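Ticket 873: Demo cell stalls at start and wrist view shows nothing but tabletop
Product: Garkeo cell simulator, visitor mode
Site: Pratmont, Rallside building, ground floor
Priority: high (open day)
Status: resolved, left open for one question

First report

Hello again, me from Pratmont. We have our open day coming up and the simulated wiring cell is meant to be the star of the ground floor, so of course it has picked this week to sulk. I'll try to be tidy about it but I've been at this since breakfast, so bear with me.

The setup: one PC running the cell, one big screen on the wall for the visitors, and a second, smaller screen turned sideways for the wrist view. Visitors press a big friendly Start button on the stand and the two arms are supposed to run through the Minami routine, which is the pick and wire one we built with you last year. The whole go takes a few minutes and then it resets for the next family in the queue.

What happens instead: you press Start, the arms move, everything looks lovely, and then it just stops. No error, no message. The clock in the corner of visitor mode carries on ticking, so the program hasn't frozen as such. I did five or six goes this morning and it stalled in most of them, always in the first part of the routine. On the last one the left arm was sitting there with its fingers down in the tray, holding the little grey part, and the other arm was hanging over the right of the table with its gripper open, waiting for a turn that never came.

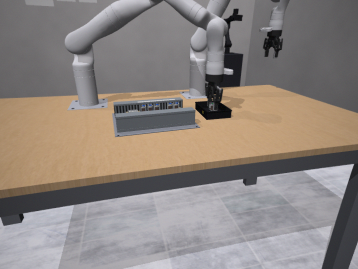 Fumiko Kubo: Thanks for the detail, that helps. A stall with the clock still running is nearly always the routine waiting for a "ready" signal from the viewer. Could you tell me which port the second screen connects on, and whether the stall still happens with that screen unplugged from the session? Please close it from the session menu and leave the cable alone.

Update, late morning

Right, Fumiko, I've done both. The second screen is on port 3000, same as last year. With it closed from the session menu I ran the routine over and over while I ate a sandwich, and it didn't stall once! Opened it again, stalled on the very next go. So you were on to something.

I also had a poke in the log folder. Each stall has the same line just before everything goes quiet, "viewer ready timed out, limit 200 ms". I've no idea if that is a sensible number. It sounds stingy to me for a PC that's also feeding a wall screen the size of a door.

I did wonder about simply running the open day without the second screen, but I really don't want to. The close-up is the bit people love. From across the room it's a table with two arms on it, very nice, but then you look at the small screen and there are all those blue and black wires running off to the racks either side, and suddenly everybody over the age of nine has a question. We had a retired electrician at the last one who stood there for ages telling my colleague how he'd have laid it out. So if there's any way to keep it, please.

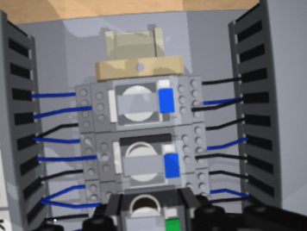
Close-up view at the terminal stack, gripper at the bottom of the picture.

Update, early afternoon

Things I tried while waiting, so you don't have to suggest them:

Restarted the PC. No change.
Dropped the wall screen to a lower resolution. Fewer stalls, I think, but I wouldn't swear to it.
Turned shadows off. It looked horrible and still stalled, so I've turned them back on.
Moved the second screen to another port. It wouldn't connect at all, then I remembered the firewall, so I put it back on 3000.
Swapped the Start button for the keyboard in case it was sending two presses. No change, though the button does feel a bit spongy and I've asked for a spare.

I then switched the wall over to the overhead camera to watch the stall from up there. I was hoping to spot an arm bumping into something. As far as I can tell they aren't anywhere near each other, and the panel with its terminals and ducting is just where it should be. I'm fairly happy it isn't a collision. The log doesn't mention one either.

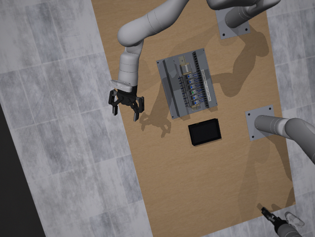 Fumiko Kubo replied that she agreed it didn't sound like a collision, and that the 200 ms limit was the old default from before visitor mode could drive two screens. She asked me to open the site settings, find the viewer section, set the ready limit to "wait" and save it under a new profile name so that the overnight update wouldn't write over it.

Update, mid afternoon

Done, and it works. I've called the profile Rallside so that whoever is on the stand can find it. I've run it with both screens open, wall at full resolution, shadows on, me leaning on the Start button like an impatient toddler, and it hasn't stalled yet. Thank you, thank you.

One leftover, and it's the second half of the ticket title. When the routine resets, the wrist view doesn't go back to the close-up. It comes up with plain tabletop and the two fingertips at the bottom, and stays there till somebody presses Start again. My colleague walked past and asked if I'd put up a picture of a floorboard! On the day there'll be gaps between groups, and I'd much rather have something on that screen that makes people wander over.
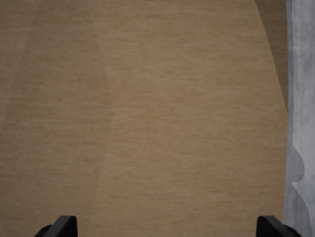 Wrist view at idle, gripper open, bare wood between the fingers.

Update, end of day

Fumiko rang, which was kind. The idle view is taken from wherever the arm is parked, and our park position is an old one that I set myself, so I can't very well complain. She's shown me how to save a new park position from the arm menu. I've put it facing the terminals and it's much better, though I had to do it twice as the first time I saved it to the wrong arm.

So the only thing still open is my question about the overnight update. Does it leave named profiles alone on every install, or just on ours? Our other building has the same kit and I'd like to copy the Rallside profile across before the weekend. No rush on that one, tomorrow is fine. I'm off to find the spare button.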